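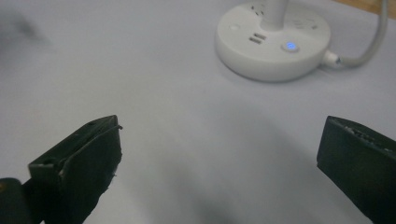 Desk, Tuesday, before coffee.

OK so quick one because I have to be out the door by 8. I promised an update on the move and then didn't write anything for most of January. Sorry. Life.

We're in. Mostly. The apartment in Indville is smaller than the old place and the kitchen drawers all stick but the windows are great and I can walk to the train. Rent is lower too, even with the parking. I'm calling that a win.

The big thing I wanted to write about is mail. Boring I know. But I got three emails asking how I handled changing my address and the answer is badly, so learn from me.

First mistake – I did the forwarding form online and put the wrong unit number. I put 308. We are not in 308. The very nice couple in 308 got my bank stuff, my dentist bill and a catalog for pond supplies (I don't have a pond). They slid it all under my door with a sticky note. I brought them banana bread. Too much banana bread probably.

Second mistake, assuming forwarding covers everything. It doesn't. Packages from some stores just went to the old address in Climham and sat in the lobby for a week. One was a shower curtain so we had no shower curtain for a week. Baths. Fine.

So what I should of done is make the list first. I finally sat down Sunday night with a cup of tea and went through my bank statement line by line, writing down every company that takes money from me. 26 of them. Twenty six! Two were things I thought I cancelled. One was a meal planning app called Beditz I used for maybe a week last spring. Gone now.

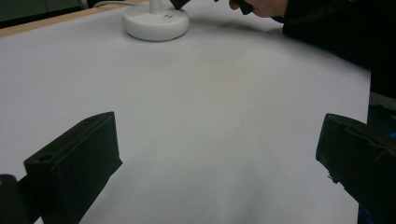
Then I did them in order of how mad I'd be if the letter got lost. Bank, insurance, car registration, doctor, work. Everything else can wait for the weekend. Car registration was the worst, the site kept logging me out and I had to start over 5 times. Do it early in the morning is my advice, it went straight through at 6:30 when I was up anyway with the cat.

The stuff that isn't on a bank statement is what gets you. Library card. Voter registration. The vet. My college, which has found me at every address I ever lived at without me telling them once, so maybe skip that one.

Oh and the deposit. We put down 500 on the old place and still haven't seen it. The management company says the check was mailed. Mailed where, I asked. They're looking into it. I have a feeling I know which unit it went to, if it ever got to this building at all. Will knock on the neighbors' door again tonite – no banana bread this time, I'm out of bananas.

Other news, very short. Found a Thai place, Kaewkla, two blocks over, and we've eaten there way too much for people with a working stove. Get the basil eggplant. The bookshelf is still in pieces. The cat has picked the hall closet as her room and won't discuss it.

Next post will be the before and after of the bathroom, once there's an after. If you have a trick for sticky drawers leave it in the comments, I tried candle wax on one and now it smells like vanilla and still sticks.

OK train. Bye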